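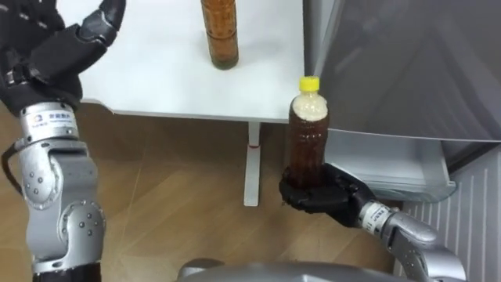 Que el estribo es el hueso más pequeño del cuerpo lo sabe cualquiera que haya pasado por el colegio, dijo una voz desde la segunda fila, pero a ver quién lo distingue de una miga de pan si se cae de la bandeja. Risas en toda la sala. Y así, sin presentación solemne ni nada parecido, arrancó la jornada de puertas abiertas del Instituto Anatómico de Plomska, a la que llevaba años queriendo ir y que este mayo por fin me cuadró con las vacaciones.

Yo venía por el oído. Sé que hay gente que visita estas colecciones por los esqueletos completos, y los hay, y son magníficos, pero mi debilidad es el hueso temporal: un trozo de cráneo feo por fuera, lleno de picos y agujeros, que por dentro esconde una de las arquitecturas más delicadas que tenemos. En Plomska guardan 200, casi todos de la antigua colección Cronin, y una parte están abiertos en distintos planos para que se vea lo que normalmente no se ve.

## La sala 324

La visita guiada empezaba a las diez y subía directamente a la tercera planta. La sala 324 es alargada, con ventanas a un patio de tilos y vitrinas de las de antes, con cerradura de latón y etiquetas escritas a mano. Las primeras vitrinas están dedicadas al oído externo y al conducto auditivo, y confieso que por ahí pasé deprisa (error mío, luego volví, y hay unos moldes de cera preciosos).

Lo bueno empieza en el oído medio. Martillo, yunque y estribo están montados en fila sobre hilo finísimo, y delante de cada serie han puesto una lupa fija a la altura de los ojos. ¡Qué acierto! El estribo mide 3 milímetros y pico de alto, y con la lupa se le ven las dos ramas, la cabeza y la platina, que encaja en la ventana oval como un pie en su estribo de verdad. La guía contó que el martillo y el yunque alcanzan prácticamente su tamaño adulto antes de nacer. Hay una serie con los de un recién nacido junto a los de un adulto y estuve un buen rato yendo de una lupa a otra, buscando una diferencia que no encontré.

También explicó muy bien de dónde vienen. En nuestros antepasados lejanos, el martillo y el yunque formaban parte de la articulación de la mandíbula, y en los reptiles actuales sus equivalentes siguen ahí, haciendo de bisagra. Lo había leído muchas veces, pero verlo en una vitrina, con un cráneo de lagarto al lado y los huesos pintados del mismo color, es otra cosa. 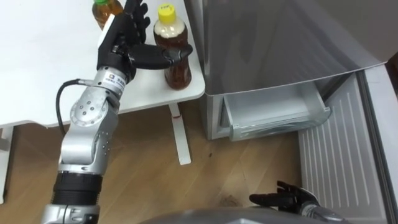 *La mano negra y la botella de té, sobre la mesa blanca.*

## El laberinto por dentro

Después del descanso tocaba el oído interno, que era lo que más ganas tenía de ver. Los canales semicirculares son tres, colocados casi en ángulo recto unos con otros, y en los moldes de metal de la colección parecen una joya rarísima. Los moldes se hacían rellenando las cavidades y eliminando luego el hueso, un trabajo de paciencia infinita en el que cualquier burbuja estropeaba la pieza. Hay uno, el más antiguo, al que le falta un canal entero, y lo exponen igual. Me gustó mucho que lo dejaran.

La cóclea da algo más de 2 vueltas y media. Junto a los moldes han colocado las reproducciones ampliadas del taller Flater, en resina transparente, que se pueden coger y girar. Los niños del grupo se lanzaron a ellas y yo también, para qué negarlo. Con la pieza en la mano se entiende de golpe la diferencia entre las dos rampas, que en los libros siempre me había costado seguir, y el modo en que se comunican en el ápice.

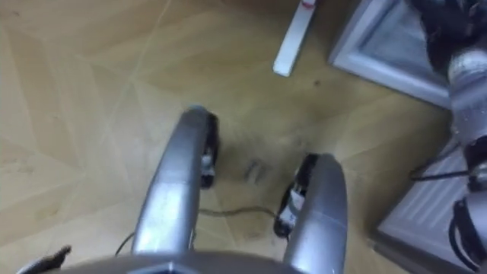
El peñasco, la parte del temporal que envuelve el laberinto, es de lo más duro del esqueleto, y la charla del mediodía estuvo dedicada por entero a él. Nos contaron por qué los equipos que estudian restos antiguos lo buscan antes que ninguna otra pieza: es tan denso que protege el ADN mejor que casi cualquier otro hueso. Yo tomaba notas sentada en el suelo, que es de parquet claro y resulta bastante más cómodo de lo que parece, y llené cuatro páginas sin levantar la cabeza. Hubo un turno de preguntas larguísimo y muy animado – sobre todo acerca de cuánto hueso hay que sacrificar en cada muestra – y la respuesta fue que cada vez menos, pero que en las colecciones históricas se piensa mucho antes de dar permiso.

Por la tarde abrieron el taller de disección virtual. Trabajan con tomografías de las propias piezas de la sala, y se puede ir avanzando corte a corte desde la mastoides, con todas sus celdillas de aire, hasta el nervio facial. Ese nervio hace un recorrido endiablado a través del hueso, pasa pegadito al oído medio y es la gran preocupación de quien opera en la zona. Lo perdí de vista varias veces

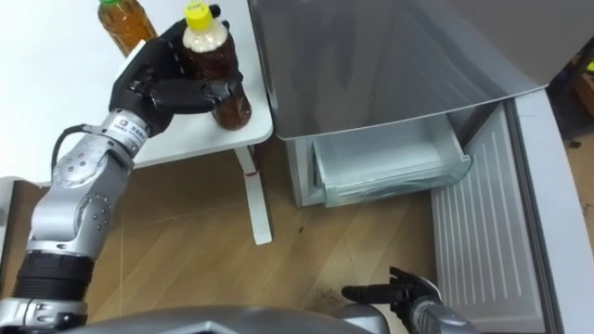
y cada vez tuve que retroceder hasta el primer codo para encontrarlo de nuevo. A la cuarta ya lo seguía hasta el agujero de salida, ¡y qué satisfacción!

## Por si alguien se anima

- Desde la estación de Trasesow hay un autobús directo hasta la puerta. El trayecto es bonito, junto al río.
- La visita guiada se llena. Conviene apuntarse en recepción nada más llegar.
- Las lupas de la sala 324 están libres a la hora de comer.
- No hay catálogo impreso de la colección Cronin, pero en la tienda venden unas láminas del laberinto. Me traje dos y ahora me falta pared.

El año que viene quieren dedicar la jornada a la laringe. De huesos anda escasa, con el hioides encima y poco más, pero he visto ya una de las preparaciones de cartílago que están limpiando y pienso volver.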